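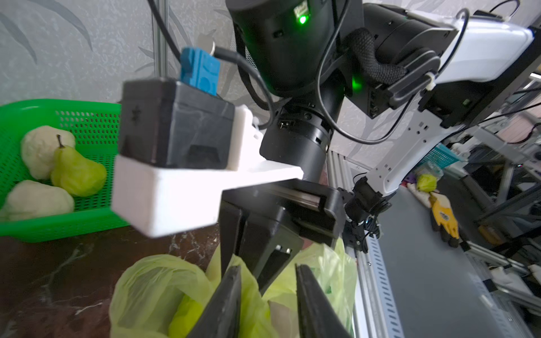

Pinza negra y soporte blanco.

De: Ladi Iyamu
Para: lista de vecinos de Grurbridge
Asunto: Re: Horarios del autobús Velo y parada de Akinola

Hola a todos:

Contesto por partes al mensaje del 18 de enero.

> ¿Alguien sabe si el 113 sigue parando en Akinola?
> Estuve esperando media hora y pasó de largo.
> Además, en la web pone que el billete ha subido
> y en la marquesina sigue el precio de antes.

El 113 ya no para en Akinola por las tardes. Lo cambiaron en septiembre, cuando quitaron también el refuerzo de las 9. Por la mañana para igual que siempre, en el lado de la farmacia. Si vais hacia Gevness después de comer, la parada que queda más cerca es la del mercado, a unos 230 metros cuesta abajo.

Lo del precio lo pregunté en la oficina. Vale el de la web. El cartel de la marquesina es del año pasado y me dijeron que lo iban a cambiar, sin fecha. El abono de 5 viajes cuesta lo mismo que antes y los que tengáis a medias se pueden seguir usando.

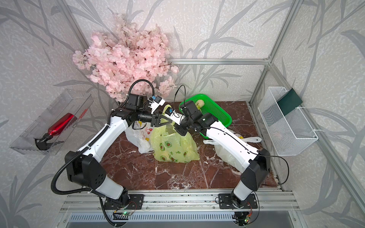
Los dos brazos sobre el riel delantero, con el papel de bambú en las paredes.

Queda pendiente el enlace con el tren de Gevness. Ahora el autobús llega cuando el tren acaba de salir, y el siguiente tarda casi una hora. He mandado un escrito a Velo y todavía no han contestado. Si alguien más quiere escribir, que ponga el número de línea y la hora en el asunto.

Un saludo,
Ladi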